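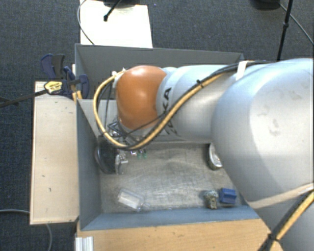

Open rectangular bin in gray.

Tramow Open Storage Bin, 57 Quart
Sold by Olley Shelving and Storage
Page last checked 3 Mar 2024

We have sold storage bins long enough to distrust most of what is printed on their labels. "Unbreakable" is on half of them. "Lifetime" is on the other half, and the lifetime in question is never spelled out. So we'll tell you what the Tramow is, what the maker says it does, and which parts of that we would put our own name to.

It is an open-topped bin made from one piece of molded plastic. No lid comes with it. There are no wheels and no hinges, and the handles are molded grips at the short ends. It comes in gray. A blue version has been promised since last May and we'll list it when there's a pallet of it on our floor.

Load rating

Tramow rates the bin for 120 pounds. We don't doubt that it will hold 120 pounds sitting on a concrete floor. Lifting it by the grips is a different matter, and the maker's sheet doesn't say which of the two was tested. We asked and got the same sheet back. In our own warehouse we keep them to 40 pounds, partly for the bin and mostly for whoever has to pick it up.

The rating says nothing about shelves. A full bin of pipe fittings will bow a cheap wire shelf well before the bin itself minds. Check the shelf's number first.

Stacking

The sheet says "stacks securely." Empty, the bins nest inside each other, and they do it well enough that you may need a helper to get the bottom one loose. (A twist works better than a pull.) Full, they only stack if you buy the cross bars, sold separately, and we think the word "stacks" is carrying a lot of weight there. Without the bars, the upper bin sits on your stuff.

With the bars in place, three high is as far as we'd go. Tramow says five.

Temperature and sunlight

The claim is that the bin is fine for outdoor use. We'd call it fine for a carport. Plastic left in full sun gets chalky and then brittle, and a line about "UV additives" without a figure next to it is not worth much to us. If you need something for a south-facing yard, look at the Plimov steel tote further down, which costs more and will rust at the corners instead.

Cold is less of a worry. We've had no returns for cracking in winter, though we haven't sold this model through enough winters to brag.

Cleaning

Soap, water, a stiff brush. The inside corners are rounded, so crumbs and sawdust come out easily. Solvents are a gamble. The label area on the front is slightly rough, and ordinary tape peels off it in a month or two - use a tie-on tag or a paint marker.

The "food safe" question

We get this one a lot. The product sheet has a fork and glass symbol on it. The sheet is not a certificate, and we haven't been sent one. Potatoes in their skins, sure. Brining a turkey, please buy something else.

How it compares

Plimov Steel Tote: heavier, noisier, higher price. Better around heat and sharp scrap. The handles pinch.

Park Fold-Flat Crate: handy if you drive a small car. The sides have slots, so small parts fall through, and we see more returns for broken latches than we'd like.

Tramow Open Bin: dull, cheap to replace, nothing to break off. It's the one we use for our own stock, which you can take as praise or as proof that we had a lot of them around.

Specifications

Capacity: 57 quarts, filled to the rim (you won't carry it that way)
Maker's load rating: 120 lb
Our working limit: 40 lb
Color: gray
Lid: none available
Cross bars: sold in pairs, item listed under Accessories
Country of origin: varies by batch, printed on the carton

Ordering

Single bins ship in an oversized carton, and the freight can come close to the price of the bin. Order a nested set if you can use one. For lots of 2000 and up, call for a quote, and ask for the batch to be matched, as the gray does shift a little from one run to the next.

Returns are accepted unused, with the sticker still on. We don't take back bins that have held paint, oil or fish.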